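Fova puts bead cell back into service after finger swap

24 July 2018

Fova says the bead-handling cell at its Muvville site is working to specification again, three weeks after it was stopped for what the firm called "routine attention" to the gripper. The claim rests largely on simulation.

According to a service note, both fingers were replaced and the opening between them reset. The arm then went through 3,966 simulated picks on Peng, the firm's in-house software, with 151 failures. The note does not say how the failures were spread, or how many real picks have been made with the new fingers.

Cauã Meireles, who looks after the cell, said the old fingers had worn unevenly at the tips. "We reset the gap in the model first, then copied the figure across to the machine," he said. He would not give the figure for wear.
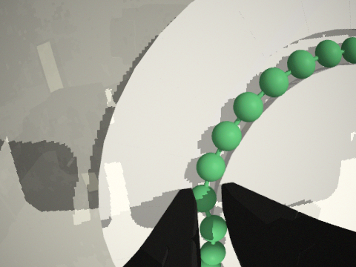

Image: Fova / Peng simulation

The rendering has the fingers open on either side of a green bead chain lying on a plate. A real chain can twist or snag, and Fova has published nothing on how well Peng copes with either.

Ruvari, which buys from the site, said it would wait for results from the floor before changing its orders. Fova plans to check the fingers again in January. Until then the gap will be measured by hand every 2 weeks.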